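Print this page | E-mail this page

# Sosus: simulated room pick-up episodes

Data card and short README, prepared by Debashish Marikar and Lucie Kowalchuk for the Doucette furnished-rental service.

## What it is

Sosus is a set of 2316 simulated episodes. In each one a two-finger gripper works in a furnished living room. The task is always one of two kinds: take hold of an object and lift it, or carry an object to a given place and put it down. All the rooms are computer-made. No home of a customer was scanned for this set.

We made it for the turnover crew in Clatgate. This crew prepares furnished apartments between two tenants. One part of the work is to pick up things from floors, seats and low shelves, and it is this part that the company wishes to give to a machine. The cleaning itself, the beds and the inspection stay with people.

## Why the crew is mentioned in a data card

We had a long discussion if this section belongs here. We decided yes. The choice of tasks came from the crew, and a person who trains a model on Sosus should know what the tasks stand for.

In July, Valdir Quintana went with the crew and wrote down each time when a worker had to bend or kneel. His notes had 469 entries. From them we took the objects, the heights and the typical obstacles. Keegan Pelletier, who leads the crew, read the list and removed what he found not realistic. He also asked for more cords on the floor, and for more objects which stand partly behind furniture.

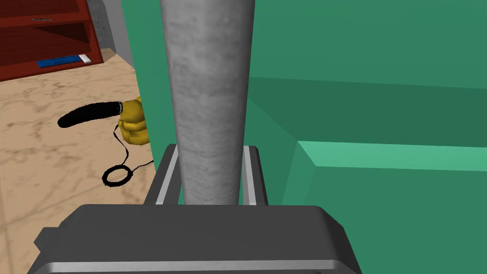

Gripper view, lift task: gray cylinder held between the fingers, with a yellow appliance and its cord on the floor.

The camera view is from behind the gripper, so the palm takes a part of every image at the bottom. A tall object can also hide much of the room during the lift. We kept this, although it makes the learning harder.

## Contents

- 2316 episodes, each with color images, depth and gripper state
- 300 of them kept apart for testing, with room layouts which are not in the training part
- one task sentence in English per episode
- a success flag, computed by the simulator

The files are in the Filtis format, version 2. The reader script is in the folder `tools`. Please run the check script before training, it finds damaged downloads.

## What changes for the workers

The plan at this moment is one machine for each team of two. The machine goes in first and collects objects to a table. After that a worker sorts them: return to tenant, keep in apartment, throw away. The machine does not make this decision, and Sosus has no labels for it.

Mr. Pelletier told us that his people are glad about less kneeling, but they have a worry about the time. Today an apartment has a fixed number of minutes. If the machine saves ten, they would like to know who gets the ten. Lorne Gill from operations promised that the minutes per apartment stay the same during the trial. For the time after the trial there is no agreement yet, and we can not give one in this document.

Two workers will also be trained to stop, restart and correct the machine. This is a new duty and it is paid as one.

## Known limits

- Textures are simple, and some surfaces look more like stone or plastic than in a real room.
- Light is mostly even. Evening light and strong sun are missing.
- Soft objects (clothes, towels) are not included.
- Cords can be seen but the gripper can not pull them in the physics.
- There are no people or animals in the rooms. Do not use Sosus alone to judge safety near persons.

## Corrections

If you find a wrong success flag, send the episode number to Lucie Kowalchuk. Small errors are collected and corrected together in the next version.

Contact | © 2022 Doucette | Back to top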